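Against the Folded Sock

Last updated May 8, 2020
441 shares | 274 comments

I gave up folding socks in December, and I would like it noted that the household is still standing. We go out with our feet covered. Guests have come and gone without a word, although one of them did look into the hall basket for longer than was polite.

I was raised otherwise. In my mother's house socks were laid flat, heel on heel, smoothed with the side of the hand, folded in thirds and filed upright in the drawer like bank records. My aunt in Viltaddale, a woman of looser morals, rolled hers into balls, and this was mentioned at Thanksgiving. I folded in thirds for most of my adult life without asking who was going to inspect them.

The case for folding usually begins with wrinkles. I have read the laundry booklet that came with our Mellex dryer, all six pages of advice on "garment finishing," and it takes the wrinkled sock very seriously. But a sock goes on a foot, the foot goes in a shoe, and the whole arrangement is then walked on until bedtime. I can't think of a piece of clothing with less to gain from being neat.
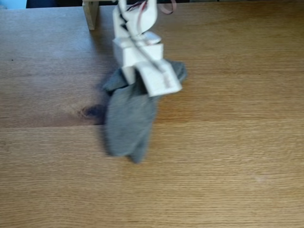 Gray cloth, gathered by the pinch method.

The second argument is about pairs. If you don't fold them together, people warn me, you'll lose one. I folded mine together for years and lost them at a steady clip. What finally worked was buying a single kind in a single color, the medium gray ones from Clodwood, so that any sock is the mate of any other. My spouse says it makes the drawer look like the supply room of a modest prison. I say a modest prison runs on time.
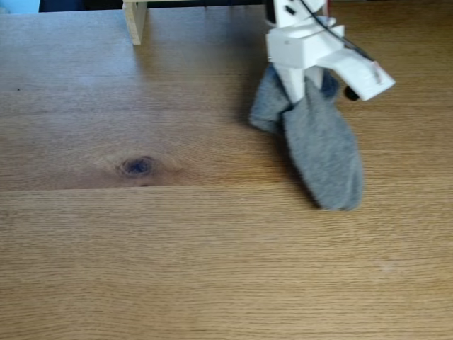
Putting one away should take no longer than picking it up. You grab it wherever your hand lands and you let go over the drawer. I do admit that a sock held up by its opening is not a noble sight. It dangles, one fold flops over to the side, and the rounded bottom hangs there over the table like something left on a doorknob. My mother would have had it flat in a second. But it's going into the dark with its relatives, and how it looked on the way in will not come up again.

The folders have a third argument, which they save for last, and it's about character. A tidy drawer makes a tidy mind. I once worked in an office in Gondal with a man whose desk could have passed for a showroom, and he misplaced the lease to the building.

I'm not against folding as such. Shirts deserve it. Sheets deserve it, though not the fitted ones, which should be wadded up and shut in a closet by whoever is strongest. My real quarrel is with folding things that don't want to be folded. Anything shaggy belongs on that list. You press it into a square, turn around for the next thing, and it has let itself out like a man after dinner. 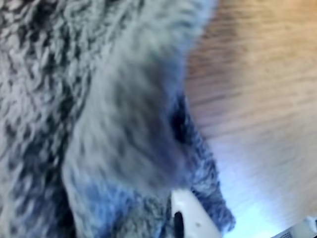 Pale gray, off-white, nearly black, and in no mood for corners.

When I first said some of this in print, the column drew 2,642 words of reply from one reader, beautifully organized under headings. I read it all. She folds her dishcloths in quarters and her socks in thirds, and she irons the dishcloths. I wrote back to ask about the socks, and she has not answered yet.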